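Studix student robotics club: looking for new members and test helpers

Do you like building things, breaking them a little and building them again? Studix is taking new people for the term that starts in January, and we'd love to have you!

This term's project is bed making. It sounds small until you try to teach it to a humanoid. Pillows slump, sheets slide, and the robot has to keep its balance while it reaches. We are a team of 12 right now, split between motion, hands and the practice bedroom, and all three groups could use more people.

We have room for:

- programmers (some Python is plenty, Gifty Laryea runs a catch-up hour before each meeting)
- builders who are happy with a saw and a screwdriver
- people to run practice sessions, write down what happened and reset the bed. No experience needed, but you do need patience, because a good evening can mean more than 23 resets

You should be 17 or older and free on Sunday from 2 p.m. You don't have to study engineering. Shayne Rewi came to us from nursing and knows far more about making a bed than the rest of us put together. 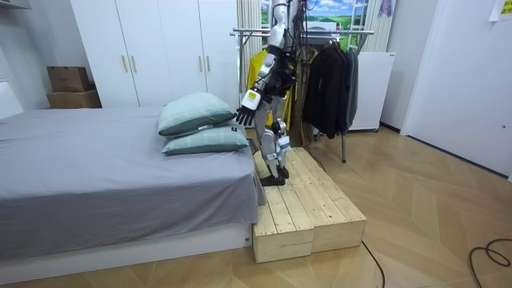 New members work with the robot from their first month, always alongside someone from the motion group. Alistair Shearer will take you through the safety steps first, and after that you pick a pillow task or a sheet task and make it yours. We eat together afterward (bring a snack if you can!).

To join, send a few lines about yourself to Shona Paterson, and tell us which group sounds like fun. If you can't decide, come and watch a session first.

Last updated: January
Contact: Shona Paterson, member sign-up | © Studix | Back to top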